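Notes pour l'exposé « Planifier une prise au fond d'un bac » (version orale, ne pas lire mot à mot !)

Bonjour à tous, moi je fais du logiciel, donc je vais surtout vous parler de ce qui se passe entre la caméra et la commande des doigts.
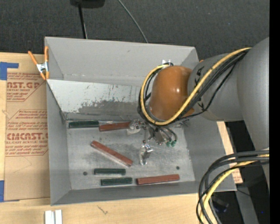 Au début, avec Ramil Buenaventura, on a écrit Zostonari, notre planificateur, en pensant que le dur serait la détection. Eh bien non, la détection, on l'avait en 11 jours. Le dur, c'est les parois ! Un bloc couché tout près du bord, on le voit très bien, on sait où il est, et pourtant la moitié des approches mettent le poignet dans la tôle (enfin, dans le modèle de la tôle, heureusement).

(Pause. Demander qui a déjà tapé un bac. Attendre les mains.)

Donc on génère 17 approches par bloc, on jette celles qui touchent, on note le reste. Deux blocs bout à bout, c'est pénible : le doigt n'a pas la place de descendre entre les deux, alors on pince par les longs côtés.

Passer vite sur Trinda, c'est juste notre outil de relecture des journaux. Elikem Bonsu l'a branché sur 1 628 essais en avril et il a trouvé un décalage d'horloge que je cherchais depuis des semaines. Merci Elikem !

Ensuite démo, puis questions. Si la démo plante, relancer le nœud de perception en premier.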